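Mobile Display Stands – Floor Check
Site: Stallavow showroom, ground floor
Inspector: Yareli Arellano
Reviewed by: Cirilo Carrillo
Stand ref.: 376

1. Panel seated in frame, no play at corners – OK
2. Perforations free of burrs and broken hooks – OK
3. Folded edges, no sharp spots – OK. Checked with a gloved hand, both sides.
4. Bottom rail straight, welds sound – OK
5. Casters turn freely – ACTION. One wheel stiff. Clean, then recheck.
6. Caster brakes hold on level floor – OK
7. Load label present and legible – ACTION. Label missing. Request a replacement from Driscombe.

Comment on item 4: the bottom rail sits low, and floor grit collects under it. Sweep under the stand before moving it. Dragging grit along the seams marks the floor finish.
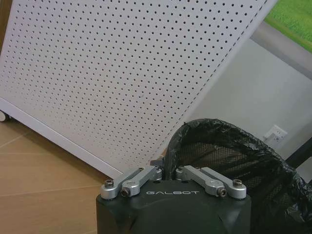

Can a stand be moved with stock still on the hooks?
Only across the same room, with two people, and with the top rows cleared first. For any longer move, strip the panel completely.

Comment on item 6: brakes were tested by hand push at rail height, then at shoulder height. Push slowly – a sudden shove tips the stand before the brake is loaded.

Comment on item 7: the stand stays in service with light goods only until the new label is fitted. Benvinda Godinho to sign off.

Next check: June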